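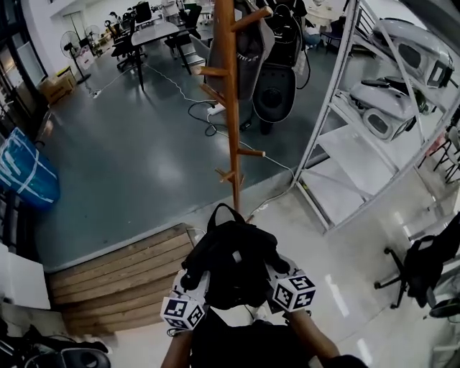
How does the offside rule work?

OK. You're watching soccer. Somebody scores. Everybody's jumping around. Then a flag goes up and the goal doesn't count. Why?? Offside, that's why.

Lots of grown-ups can't explain this one. You're going to be able to in one page. Ready? Go.

First, the old days

Long time ago, soccer had almost no rules about where you could stand. So what did some teams do? Parked a player right next to the other team's goal. All game. Just standing there. Waiting for a big long kick. People called it goal hanging, and you've probably seen it at recess.

Boring to watch. Not much passing, not much running. Just boot, boot, boot. So a rule got made.

The rule in short

You can't hang out behind the defense and wait for the ball.

That's the main idea. Now the details, because the details are where the arguments happen.

Offside position

There's a thing called an offside position. You're in one if ALL of this is true at the same time:

You're in the other team's half of the field.
You're closer to their goal line than the ball is.
You're closer to their goal line than the second-to-last defender.

Second-to-last? Yep. Most of the time the last one is the goalkeeper, standing in the goal. So the second-to-last is usually the defender who's farthest back. But the goalie counts as one of the two! If the goalie runs up the field for a corner kick (it happens, late in games, when a team is desperate) then you need two other players back there.

Level is fine. If you're exactly even with that defender, you're OK. Play on.

What parts of you count?

Head, body, feet, legs. Anything you're allowed to score with. Arms and hands don't count, because you can't score with those. So if you're running and pointing where you want the ball, your pointing finger can be way past everybody. No problem.

For this rule the arm stops at the bottom of the armpit. Really. Somebody had to write that down.

When does it matter?

Big one. Read this twice.

It matters when your teammate PLAYS the ball. Not when you get it. The exact moment the ball leaves your teammate's foot, that's when the assistant referee checks where you are.

So say Bo-ram is a striker. Dimas has the ball in the middle. Bo-ram is level with the last defender. Dimas kicks it. Bo-ram takes off like a rocket. By the time she gets the ball she's way past everyone, only the goalie left. Offside? NO. She was level when the ball was kicked. Good goal.

Now do it again. This time Bo-ram gets excited and goes too early. She's a step past the defender when Dimas kicks. Same pass, same goal. Flag goes up. Offside.

One step! That's why strikers practice their timing so much. And why they throw their arms in the air and look at the sky a lot.

Standing there isn't a crime

Being in an offside position isn't against the rules all by itself. You can stand there all day if you want. It only turns into an offence if you get involved. Like:

You play the ball or touch it.
You block the goalie's view.
You get in a defender's way, or go challenge them for the ball.
The ball bounces off the post or off the goalie and you were offside already and you grab the rebound.

So if Bo-ram is offside but the pass goes to Ilham on the other side, and Ilham was fine, and Bo-ram stays out of it, the game keeps going. Sometimes you'll see a player stop dead and put their hands up. They're saying hey, not me, I'm not playing this one.

Times you can't be offside

Three restarts where it doesn't apply, if you get the ball straight from them:

Goal kick
Throw-in
Corner kick

The throw-in one catches a lot of people out. You can be standing right behind the whole defense, catch the defense asleep, and get the ball from a throw. Totally legal. Shout this at your coach.

Also, you can't be offside in your own half. The halfway line counts as safe too. And if you're behind the ball when it's passed, you're fine, even if there's no defenders anywhere. So a pass backward can't make you offside.

Who decides?

There's a referee in the middle and two assistants, one on each sideline, with flags. Each assistant looks after one half. They try to stay in line with that second-to-last defender all the time, which means a lot of shuffling sideways like a crab.

It's a hard job. You've got to see the kick AND see the runner, and they might be on diffrent sides of the field. At the same time. Try it. Ask two friends to clap and jump far apart from each other and say which came first.

If the assistant is sure, up goes the flag. Then the angle of the flag tells the ref where it happened. Up high means the far side. Straight out means the middle. Down low means near side.

What about the video thing?

In big pro games there's video help, called VAR. It stands for video assistant referee. People in a room watch the replay and draw lines on the screen, one for the attacker and one for the defender. Sometimes it comes down to a toe. Fans get very mad about toes.

You'll notice that with video, the assistant sometimes waits before putting the flag up. If the flag goes up too soon and it was wrong, the chance is gone and you can't get it back. So they let it play, then flag. Your games at the park don't have any of this. Your games have somebody's mom with a flag. Be nice to her.

What happens after?

The other team gets an indirect free kick. Indirect means it has to touch another player before a goal counts. They take it from where the offside player got involved. No cards, no penalty, nobody's in trouble. You just lose the ball.

The offside trap

Sneaky! Some defenses use the rule as a weapon. Right before the pass, all the defenders run forward together. Now the striker is suddenly behind them. Flag. Free kick.

Looks great when it works. But if one defender is slow or is tying a shoe, the striker isn't offside at all and there's nobody in the way. Coaches have to yell a lot to get this right. Usually one defender is the boss and shouts "UP!" or "STEP!" and everybody goes.

Try it yourself

You need five people and a ball. One goalie, one defender, one passer, one runner, one person on the side being the assistant. Passer kicks, runner runs, assistant yells "on" or "off." Swap after every few goes so everyone gets to be the assistant. You'll be wrong sometimes. Thats normal.

Little kids' games often don't use offside at all, by the way. Ask your coach when it starts in your league, it's not the same everywhere.

Words to know

Assistant referee: the one with the flag on the sideline.
Striker: player whose main job is scoring.
Goal line: the line at each end, the goal sits on it.
Rebound: ball that bounces back off something.
Indirect free kick: a kick where somebody else has to touch it before it can be a goal.

Next time: why goalies are allowed to use their hands, and when they're not.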